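Setting Up Your Scorebook for a Kerkberg League Game

3. Before the first pitch

Okay, so you've got your Preno scorebook out of the wrapper and you've read my bit on pencils. Now we get to the part I love, which is filling in the blank page before anybody throws anything. Give yourself 13 minutes for this the first time. After a month you'll do it while the grounds crew is still dragging the infield!

3.1 Write the field, the two teams and the start time across the top. Visitors always go on the left-hand page.

3.2 Get the lineups from the official card, and copy them yourself. Don't go by what the PA guy reads out — he's working from an early version half the time, and I once had a whole Gredero batting order shifted down one spot until the third inning.

3.3 Put the uniform number in the narrow column, then the last name, then the position number. The shortstop is 6, the first baseman is 3, and yes, everybody mixes up short and third in the beginning.

3.4 Leave the line under each hitter empty. That's where your pinch hitters go.

Note: If the league is using a designated hitter, the pitcher goes on the bottom line by himself and gets no batting boxes. Draw a light stroke through his row so you don't start scoring in it by accident (ask me how I know).

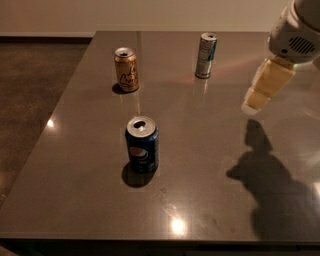
Sakda Chantharasri wrote in to say that he leaves two blank lines under the catcher and one under everybody else, because Carvalho swaps catchers so often in a doubleheader that a single line fills up by the fifth. I tried it for a homestand and I'm sold, so consider that an official option for step 3.4.

3.5 Down in the pitching box, write both starters with their throwing hand next to the name. Leave the pitch count blank for now. Our league makes a starter come out at 90, so I pencil a small 90 in the corner of the box where I can't miss it.

Caution: The limit applies to the pitcher, and it doesn't start over if he moves to left field and then comes back to the mound. Keep adding to the same count.

4. Handling a rehab player

Every so often a bigger club sends somebody down for a few innings and the card gets messy. It's great fun for the crowd and a pain for us.

4.1 Write the rehab player in like anyone else, with a small R after his name.

4.2 Ask the dugout who's set to follow him.

4.3 When the change comes, draw a heavy line between the two pitchers' batters and note the inning and outs.
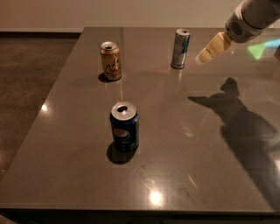

4.4 Charge any runners still on base to the man who put them there. If the new guy gives up a double and they both score, those runs go on the first pitcher's line — people get this wrong all through October ball, and then the ERAs come out goofy.

4.5 Total his innings in outs first, then convert. Seven outs is two and a third.

Note: If he leaves in the middle of an at-bat, turn to section 6 before you score the walk.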